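Mukora Planner 4
Motion planning and wrist-camera perception for kitchen and bench work

If you have ever watched an arm stop dead over a shiny pan and refuse to move, you already know why we started writing Mukora. Steel, glass and glaze throw back so much light that many depth routines see holes, or ghosts, or a second pan. Mukora works from the wrist view and keeps a running guess of where each surface is — and how much it trusts that guess — so the planner can slow down or go look again before it closes the fingers.

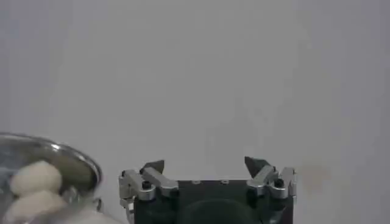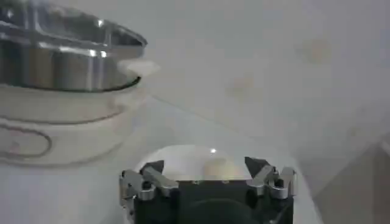

Wrist views with the gripper open: a steel bowl in the first, a white pot with a glass lid in the second.

Release 4 brings a new rim finder, a grasp preview you can scrub back and forth with the mouse, and a much friendlier calibration page. You can now redo the wrist calibration in 6 steps, and the page will tell you which step went wrong. Plans are refreshed 30 times a second on the Skanel controller, and older Doležal controllers are still welcome, though they need the bridge package installed first.

Each license covers three arms and includes the simulator, the log viewer and updates through June. We do love hearing from people who are cooking, sorting or just tinkering with it, so please write to the Mornero support desk with your logs, your odd dishes and your wish list.

Page updated 2020-12-26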